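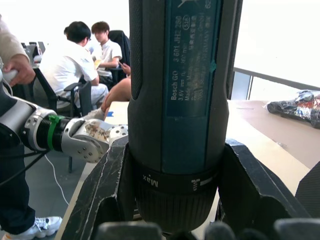
How Do You Go Shopping for a Robot?

Suppose your school gave you money to buy a robot. You would probably spend it in one minute, and you would pick the one with the best eyes. Grown-ups do it much more slowly. They make lists. They hold meetings about the lists. Then somebody loses the lists.

Even so, the lists are worth a look, and they start with a question that sounds too easy.

What is the robot for?

A robot arm is very good at doing what it was chosen to do and pretty hopeless at everything else. So before anyone opens a catalog, they write down the job in plain words. "Help in the workshop" is a bad answer. "Pick up a small cordless screwdriver and hold it upright" is a good one, even if it sounds like something you could do while eating a sandwich.

Once you know the job, you know some numbers. How heavy is the thing? How far away is it? How big is the gap it has to fit through? A robot that can lift a piano is a silly thing to buy if all it ever meets is a screwdriver. It costs more, it takes up the whole room, and it makes the screwdriver nervous.

The arm is only the beginning

Many robot arms are sold with nothing on the end. No hand at all! It's a bit like buying a very expensive sleeve.

The hand is called a gripper, and you choose it separately. Some grippers have two fingers that close from either side, like a crab with good manners. Others use suction, which is great for flat boxes and not so great for teddy bears. Fingers also get scratched and worn, the same as your shoes, so a careful shopper puts spare fingers on the list.

Then there are cameras, so the robot can see what it's holding. And cables. There are always more cables. Whatever number of cables you just thought of, add a few.

Hugo Langlois plans equipment for a robot workshop called Mudance, and he keeps a page in his notebook titled Things We Forgot. It has 34 things on it. Number one is "table."

One arm or two?

Try opening a jar with one hand. You can do it, but your knees get involved. Plenty of jobs are easier with two arms, where one holds and the other turns. Two arms can also mean two grippers, two sets of cables and twice as many places to bump your head. If the job really only needs one arm, buying one leaves money for other things, such as the table.

A pretend budget

Let's say you have 77 gold coins. That seems like plenty. You find a splendid arm for 50 coins and go to bed happy.

In the morning you have 27 coins left. The gripper costs 12. Now you have 15. The camera costs five, so you have 10. The stand costs four, which leaves six. You still need cables, spare fingers, and somebody to teach you how to make the arm go left when you want it to go left.

If you had bought a 60-coin arm because it was shinier, you would have 17 coins after paying for it. The gripper and the camera would use up all 17. Your robot would then have to live on the floor.

People who do this for a living often start at the other end. They add up all the boring stuff first and see what is left for the arm. It is less fun, and their robots have somewhere to stand.

Where do people fit in?

A plan needs room for humans too. Some robots are guided by a person with a controller, so that person needs a safe spot to stand and a clear view. Other people need chairs. Floor space costs money, chairs cost money, and time costs money as well. Learning to drive a robot takes practice, and on the first try most people wave at the ceiling by mistake.

Try before you buy

Mudance was choosing between two grippers, the Dradent and the Nuvis. The Nuvis looked much cooler on paper. Hugo asked to borrow both and spent an afternoon picking things up with each of them. The Nuvis dropped a marker pen nine times. They bought the Dradent, which looks like a pair of doorstops.

Now you try

Choose one job at home that you would like a robot to do. Write it in a single sentence. Next, measure the heaviest thing it would have to lift and the farthest place it would have to reach. Draw where it would stand, and check whether the refrigerator door can still open.

Then show your plan to whoever is in charge of the money at your house. Bring the part about the cables.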